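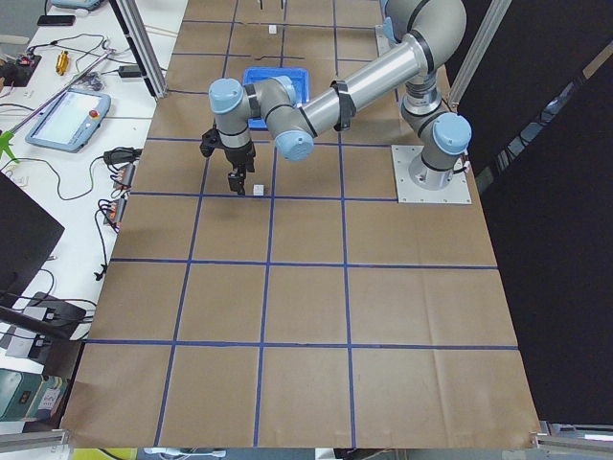 Kraft paper over a bench top: creases, tape grid, when to replace

gridline_k
Looking for opinions on a table covering. The surface is brown kraft paper, Prelliston 901, with dark blue tape laid over it in squares. The far part of the sheet is acceptable. The near half has folds and wrinkles throughout, and there are a few faint dark marks back by the tray. Small white cubes are set out on it along with a shallow blue tray.

Two questions. Can the creases be taken out with the sheet in place, or is it a replacement job? And does the tape contribute? I put it down in a single session, all the long runs first, then the cross runs.

mossbench
Replacement. Kraft holds a fold permanently once the fibers are broken, and pulling it tight only moves the slack to the next square. You can reduce soft waves with a warm iron and a cotton cloth on low. A hard crease will still be a visible line afterward.

The tape contributes if it was stretched as it came off the roll. It relaxes over a day or so and gathers the paper along its length. Unroll more than you need, let it hang for a minute, then lay it down with no tension.

tallow_and_pine
Disagree on the tape. Paper takes up moisture and grows across the grain far more than along it. If the edges are fixed all the way around, the growth has to go somewhere, and it goes up. I would look at how the perimeter is held before blaming the grid.

My procedure: cut the sheet oversize, leave it flat and unrolled in the room overnight, then fix two adjacent sides only. Smooth toward the free corner and fix the remaining sides the next morning.

gridline_k
Perimeter is fixed on all sides, same afternoon the roll was opened. The roll had been in an unheated store since January. That probably answers part of it.

mossbench
It does. I still say the tape is part of it. Both can be true.

quarterinch
What is the grid for? If it is only for putting things back where they were, you could drop most of the tape and mark the intersections with small crosses. Less tape, less pull, and a new sheet goes down much faster. I use a pencil and a 315 mm square and do the crosses in one pass.

gridline_k
Position reference, yes. I tried crosses on an earlier sheet and went back. At a distance a cross is hard to pick out on brown paper, while a full line reads immediately. The tray is also easier to return to its place with a line to judge it against.

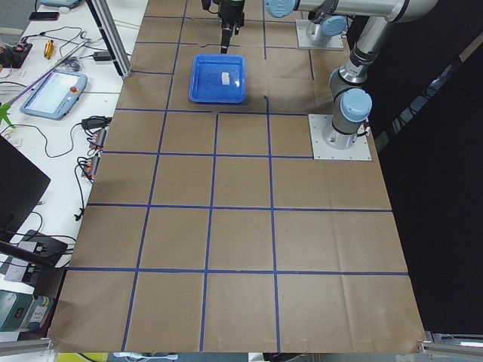 Wider view of the table. Blue tray near the back, one white block in it.

tallow_and_pine
Thanks, that helps. With that much area I would stop thinking of it as one sheet. Run it in strips with butt joints and put the joints under tape lines you already have. A damaged strip then comes out by itself. Do not overlap the joints: a thin block will sit level on a butt joint and rock on an overlap.

The bolted plates are your other constraint. The paper is pinned there and free to move elsewhere, so expect ripples starting at the plate corners. Cut a clearance opening a little larger than each plate on the next sheet.

quarterinch
Seconded on the clearance openings. I would not do strips. Every joint is a place for dust and eraser crumbs to collect, and the edges fluff within a month. Heavier stock in one piece, replaced less often, costs less labor.

Charvát gray board is what I moved to. It does not wrinkle in any way I can detect. It does show scuffs, and tape lifts the surface on removal, so plan to keep the layout you start with.

mossbench
Tape lifting the surface is a tape problem. Pollo low-tack came off my board clean after several weeks. It lets go at the ends on kraft, though, so burnish the last inch with a spoon.

gridline_k
Board is out for now. I have most of a roll left and need the brown background to stay the same. Plan is: leave the paper open in the room overnight, one piece, clearance openings at the plates, two sides fixed first, tape laid slack. Marks near the tray I will leave alone until the sheet comes up.

tallow_and_pine
Reasonable. Note the grain direction on the underside in pencil before you cut. If it ripples again you will want to know which way it was running.

quarterinch
And keep an offcut of the old sheet. Color varies between rolls.

Provix Workshop Boards | Contact | Copyright Provix | Back to top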